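Jaltska opens training room for lash and brow students

The beauty supply company Jaltska has opened a training room above its shop, and the first group of students started in August. The room has places for 10 students at one time. Until now the company only sold kits and refills, and people who wanted to learn had to travel to another city for a course.

The owner, Noemí Nava, told us that the idea came from her customers. Many of them bought a tinting kit, took it home and then called the shop with questions. "They asked me how long to leave the tint, or which developer goes with which color," she said. "I answered the same things by phone every week, so I thought it is better to teach it in a proper way."

The basic course is 18 hours long and it is divided into six evenings, from 6 p.m. to 9 p.m. Students learn brow shaping, brow and lash tinting, and simple facial waxing. They practice first on paper charts and training heads, and from the fourth evening they work with live models. Each student has to bring one model for the last evening.

The price is $105 for the basic course. The starter kit is not included in this price, but students can buy it in the shop with a discount, or bring their own if it is complete. The list of what must be in the kit is sent by e-mail after registration.

The teacher of the course is Itzel Espinoza. She worked for many years in the salon Bawa, where she was responsible for new employees. She says that beginners usually hurry too much with the patch test, or forget it completely. In her course the patch test is done on the first evening, and a student who has a reaction will only practice on others with gloves and will not be a model.

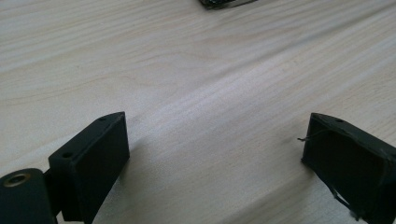
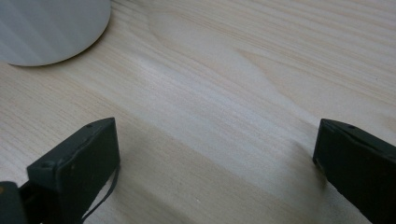

Second course for waxing only

A separate waxing course will start when the first group has finished. It is planned for people who already have some experience, and it covers hard wax and strip wax for legs and underarms. Higinio Arriaga, who manages the shop, said that 70 people left their name for both courses together, and the waiting list for the evening groups is already longer than he expected. The company is now thinking about a morning group too, from 9 a.m. to noon, for parents with children in school.

Not everything is ready yet. The second sink will be connected later, and for the moment the students share one. Parking behind the building is for residents only, so visitors should use the street or the lot next to the pharmacy.

After the course, students receive a certificate from Jaltska. Ms. Nava wants to make clear that this paper does not replace a state license. Anyone who plans to work with paying clients should ask the licensing office first what is required.

Registration is possible in the shop or by phone. A deposit is needed to keep the place, and it is returned if the student cancels before the kit list is sent.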